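4. Odd socks and the shape of household sorting

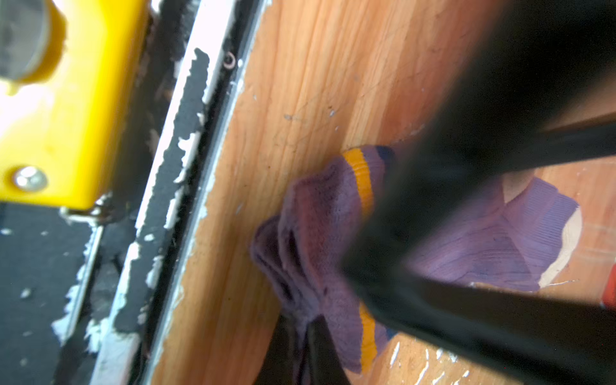
Figure 3. Two purple socks on a hardwood floor.

Loose socks are a lovely subject for anyone interested in how households keep order. They are cheap, they come in twos, and they go astray more readily than almost anything else that passes through the wash. Our diary keepers in Flurndale wrote about them with far more feeling than we had expected, and it was this part of the material that first persuaded us the study deserved a section of its own. A striking sock has an obvious advantage when its partner has to be found. The purple one in Figure 3, with its two orange-yellow stripes across the cuff, is what our diary keepers called a "shouter": it can be picked out of a heap at a glance, and so can its twin. Plain black and grey socks were called "mumblers", and they behave very differently in the sorting, as we show below.

4.1 The diaries

The Flurndale diaries cover 31 households over the whole of November. Each household was asked to note, after every wash, which socks had come back without a partner, where the missing one was later found (if it was), and what was done with the single sock in the meantime. We gave no definition of a pair. This turned out to be a happy decision, as several households treat any two black socks of similar length as a pair, while others will hold a sock back for weeks over a slight difference in the heel.

In total the diaries record 929 single socks. We had hoped for 500, so this was a very welcome surprise, and we are grateful for the patience it represents. Children's socks make up a large share of the entries. Sports socks appear less often than in the earlier Quispe survey, although that survey was carried out in the football season and the two should be compared with care.

4.2 Three ways of waiting

What happens to a single sock while it waits? The Quispe survey assumed a simple choice between keeping and throwing away. Our material is much richer than that! Many households keep a fixed place for singles – a drawer, a bag on the back of a door, a bowl on top of the machine – and go through it when the mood takes them. We call this pooling. Others put the single straight back in its owner's drawer and trust the partner to follow, which we call returning. A smaller group simply leaves the sock wherever it was noticed, on a stair, a radiator or the bedroom floor, as a reminder that something is still to be done. We call this flagging, and it is the habit we most enjoyed reading about.

Flagging looks like untidiness to a visitor, and some diary keepers were a little shy about it. One wrote that a sock on the landing "is a note to myself that I don't have to write". Another keeps shouters out in the open and pools the mumblers, on the grounds that a black sock on a dark carpet reminds you of nothing. We found this distinction in several unconnected homes, and would love to see it tested elsewhere.

Pooling works best when the pool is small. Once a bag is full, people stop looking in it, and new singles are added without anyone checking whether the partner is already there. One household in Flurndale emptied its bag at our request and made a good number of pairs on the spot, all of them plain. The shouters in the same bag were nearly all true singles.

4.3 Links with earlier work

Prisetti's account of the kitchen drawer offers the closest parallel. There, too, objects without a settled place collect in one spot, and the spot slowly gains a name and a set of rules. The main difference is that a spare key or a length of string is complete in itself, whereas a single sock is always half of something. This gives the sock pool a hopeful character that the kitchen drawer lacks – people speak of the missing partner "turning up" or "coming home", even after months.

The Vostareck wash-house records, although much older, point the same way. Unclaimed stockings were hung on a line near the entrance, with the patterned ones at the front. We return to these records in Section 6, together with the question of who in the household is expected to do the matching.

Last updated: 14/11/2018

Related items
Pegs, lines and neighbours: drying clothes in Flurndale
The Quispe laundry survey: notes on method
Prisetti on drawers: a short review
100 years of the Vostareck wash-house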